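Evening, almost ten o'clock

I did not write for many days and now I have too much in my head, so I will try to put it in order.

The letter from Ommont came this morning. I have a place in the evening course, the one for bookkeeping, and it starts in March. I read the letter three times in the stairway before I went up, with my coat still on. Jasmina Obradović said on the phone that I should be shouting from the window. I did not shout. I made coffee and looked for my old calculator, and the battery was dead.

The course costs 441 for the whole term, and I have to pay 100 of it before the end of the month. I can do this. I wrote the numbers on the back of the envelope — rent, bus, food, the money for Mother — and what remains is small, but it is above zero. If I take the early shifts at Ghaffari again it will be easier. I will ask Živko tomorrow, before he makes the new plan for the weeks. He is in a better mood before lunch.

What worries me more is the language. I speak it all day and I am not afraid of it anymore in the shops or at work, but a course is something different. There will be words like "accrued" and "depreciation". I looked up both of them today and I understood the explanation only for the first one. Danica Perić took the same course two winters ago and she promised to lend me her notebooks. She says the teacher talks slowly and repeats everything, and that half of the class had an accent, too.
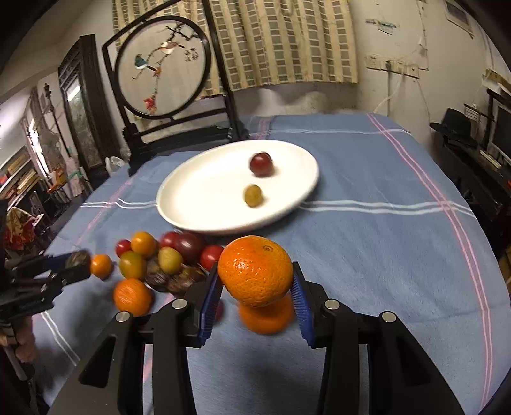
In the afternoon I walked to the library in Grulton to see how long it takes on foot, in case I miss the bus after class. It takes nearly an hour. The last part goes along the big road and there is no sidewalk for a long piece, so I would not like to do it in the dark. The bus number 19 goes until eleven, the driver told me. I wrote the times inside the cover of this diary.

At the library I took out a book about small business accounts. It is old and somebody underlined many sentences in green pencil, but only until the second chapter. After that the pages are clean. I hope I will come further than this person.

I called Mother at six. She was glad about the letter, but then she asked what is wrong with the work I have now, and I did not find a good answer in that moment. Nothing is wrong with it. I am tired in the back, and I would like to sit on a chair and be good at something. I should have said it like this. Instead I asked about her neighbor's roof, and we talked about the roof for a long time.

Odair is still in Cirnatstead with his brother. I sent him a message about the course and he answered with one word, "Finally", which can be understood in different ways. I decided to take it as a kind word.

For tomorrow: battery, talk to Živko, send the form back. I must sign it on both pages. The blue pen is in the kitchen drawer.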